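Search this site Go

Play setters wanted at Skosum, Tonport

We're looking for people who like laying a small table properly! Skosum puts together pretend tea sets for nurseries and playgroups, and from June we need more hands to try them out, arrange them and pack them up again. You don't need a background in toys or teaching (our last lot of starters came from a bakery, a bus depot and a school office).

A session lasts 35 minutes and you'd do up to four in a morning, with a break and a proper cup of tea in the middle. You'll get a tabletop, a box of play food and crockery, and a card telling you what sort of tea it is. Some cards are very plain: one cup, one biscuit. Others, like the birthday one, go on a bit and are great fun to get right. When you've finished you jot down anything that was fiddly, rolled off, or was hard to tell apart from its neighbour, and then everything goes back in its box.

We have 92 cards to get through before the Edley set goes out to its first nurseries, so there's plenty to do. 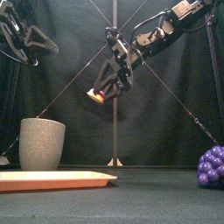
Small round pieces get the most notes, especially biscuits, so please be patient with them. Arnout Van Dijk looks after the boxes and will show you how the trays are numbered on your first morning. He's very happy to be asked twice.

Pay is £60 a morning, plus bus fare from anywhere in Tonport. We start at 9.30 and finish by 1. You must be 18 or over and comfortable working at a table, seated or standing as you prefer. Our room is on the ground floor of the Görtz building, with level access from the car park.

To apply, send a few lines about yourself to Gemechu Demissie at Skosum, Unit 448, Görtz Building, Tonport, and say which mornings suit you. No CV needed. Friends are welcome to apply together.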